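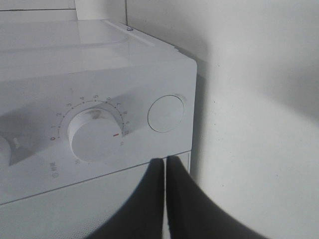

Dolores Pentecost

I've been using the same laundry soap since college and had never once wondered where it came from, so when I saw that the Lotside soap works in Cunstead was having its open day I put it on the calendar and dragged my sister along. She thought we were going to an outlet mall. I let her think that until we were well down Route 58.

The works is at 1489 Wulberg Road, and if you miss the sign (we did) you end up at a feed store with a very small parking lot and have to do an embarrassing turn in front of everybody. Go past the church, then left. You'll smell it before you see it anyway! I was expecting lavender or lemon or something, but it's a heavier smell than that, kind of like candle wax and warm dough. My jacket still has it.

You sign in at a folding table, get a hairnet and a pair of safety glasses, and take off your rings. They're strict about the rings. My sister's hasn't come off since her second kid was born, so they taped over it, and off we went.

The first stop is the kettle room, and I could have stayed there all afternoon. The kettles go down through the floor, so what you're looking at is only the top, with a railing around it, and inside there's this thick yellow stuff turning over very slowly like oatmeal. Our guide had worked there since high school and explained that they still boil most of the bar soap the old way, fat and lye and then salt to make the soap separate out. I took chemistry and I'm pretty sure I was told this at some point. It made a lot more sense standing over it.

After that you walk through to where it gets cooled and rolled into ribbons, and then the ribbons get squeezed out as one endless bar that a wire cuts into pieces. It's loud in there. They hand out foam earplugs but you can't hear the guide with them in, so most of us did the one-ear thing. The offcuts go straight back to the start, which pleased my sister no end – she's a saver of soap slivers from way back.

The powder side was less fun to look at, just pipes and a big tower you aren't allowed up, but I learned more there. They have a bench where you can feel different powders between your fingers, with and without washing soda, and somebody talks you through hard water. We have terrible water at home. I've been pouring in extra powder for years to make up for it, and apparently a good bit of that has been sitting in my towels. Soak them in plain hot water with washing soda, they said, and use less soap from then on.

There was a small display upstairs about Kiani, the olive oil bar they made for a while and then dropped. I loved the wrappers, dark green with gold lettering. I asked if they'd ever bring it back and got a shrug and a smile, so make of that what you will.

Lunch was the weak spot. The cafeteria was open but the line went out the door, and by the time we got up there it was down to egg salad or a cookie. Bring a sandwich. There are picnic tables on the river side, and it was warm enough to sit out even in November, as long as you kept your coat on.

The shop at the end sells seconds by the bag, and this is where my sister finally got her outlet mall. Chipped bars, crooked stamps, that sort of thing, all perfectly good. I got a bag of plain white and a box of the washing soda, and she got so much tallow soap that we had to rearrange the trunk.

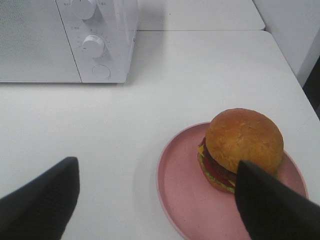 How long does the tour take?
Plan on 2 hours for the tour itself. The last group goes in at 4, and the shop stays open until that group comes out.

One more thing on shoes: they won't let you in with sandals or open backs, and the floor by the kettles is slick even in sneakers. I wore my old hiking boots and was glad of them. The restrooms are by the sign-in table and there aren't any further in, so go before you put the hairnet on.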